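Mathis Huet
Sun 15 September
Filed under: simulation, manipulation, mistakes

Where the wrist frame went

I promised in May that I would write more often on this blog, and then I did not write anything during the summer. The reason is not very interesting. I was moving our kitchen tasks from the old planner to the new one, and each evening I was too tired of transforms to write sentences about them. Now the move is nearly finished and I want to put down one problem from it while I still remember the details. It cost me 2 weeks, and the final correction was one line.

For those who are new: I work on Cukine, which is the part of our software that takes a task in a simulated kitchen ("bring the bread to the counter") and makes it into arm motions. Under Cukine there is a motion planner, which we call Deschamps after the street where our first office was. Above it there is a perception module that looks through the wrist camera and says what is where. My colleagues in Larkport wrote most of the perception. I wrote most of the part in the middle, so when something is wrong in the middle it is usually my fault.

The symptom was like this. In the bread task, the arm moved to its pre-grasp pose without trouble. Then perception gave a new estimate of the bread, the planner made a short correction, and after the correction the gripper was always a little to one side. It was never far enough to look like a crash. Sometimes the fingers still closed on the bread and the task was counted as a success, which made everything harder to find. From 276 runs, 40 failed, and I looked at all of the 40 before I had the idea to look at the good ones too. The good ones had the same sideways error. They were only more lucky.

My first idea was that perception was guilty. It is always a comfortable idea when perception is written in another town. I sent a rather long message to Larkport with plots. They answered the same day, politely, that the position of the bread in the camera frame was correct to within 2 millimetres, and they attached the numbers from the simulator itself, which knows the true position of everything. I checked their numbers and they were right. I have since apologised for the plots.

My second idea was timing. When the wrist moves, each camera picture belongs to a certain moment, and if you join it with the arm pose of another moment you get an error which grows with speed. We had this problem two years ago with an older version, so I was quite sure of myself. I made the arm stop completely before each estimate. Everything became slower, and the error stayed exactly the same. This was a useful result, although I did not enjoy it. An error that does not change with speed is a geometry error.

So I had to do what I should have done on the first day, and follow one single point by hand through all the frames: from the camera to the wrist, from the wrist to the base, from the base to the kitchen. I wrote the matrices on paper. I know that there are good tools for this, and I wrote one of them, but on paper I cannot press a key to skip the boring step.

There are two habits in our code about the wrist camera. In the old planner, the camera frame was turned so that its image came out upright when the arm was in its home pose. Someone had decided that long ago to make the pictures pleasant for humans. In the new planner the camera is fixed to the gripper with no such correction, so when the last joint turns, the whole kitchen turns in the image.

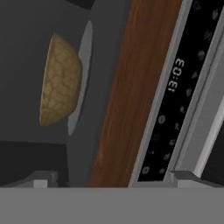 Both habits are fine. The trouble is to have the two of them in one program. Our correction step took the offset of the bread in the new frame and then turned it by the old home angle, which for this arm is 22 degrees. If you turn a short vector by this angle, most of it still points in the right direction. You arrive nearly at the bread, with a small error to the side, and it becomes bigger if the first guess was worse. A wrong angle of ninety degrees would have been found in five minutes.

The correction was to delete the call that applied the home angle. After that I ran the same 276 starts again, with the same random seeds, and 2 failed. Both of these are real planning failures, where the elbow has no free way past an open door, and I have put them in a separate ticket.

I also changed some other things, so that I do not meet this again:

Each transform now has the name of both its frames in the variable, even when the line becomes ugly and long.

The loader refuses a camera description which does not say if its frame is turned or not. Before, it chose a default silently.

There is a test which rolls the wrist to several angles, looks at the same object from each of them, and checks that its position in the kitchen does not move. It is a very simple test and it fails immediately on the old code.

The success rate is no longer the only number in the nightly report. The sideways error at the moment of closing is next to it, for all runs, including those that succeeded.

A reader who works at Jondeo wrote to me in the spring to ask why we do not simply turn the images upright before perception, as they do. It is possible, and for a person watching the runs it is certainly nicer. But then the turned image needs its own frame, and this frame must be carried correctly through the same code that I have just described. For the moment I prefer to read my kitchens with my head on one side.

Next I want to write about the two elbow failures, if I can understand them. The planner says that no path exists, and when I move the arm by hand in the viewer I find one, so one of us is wrong about the door.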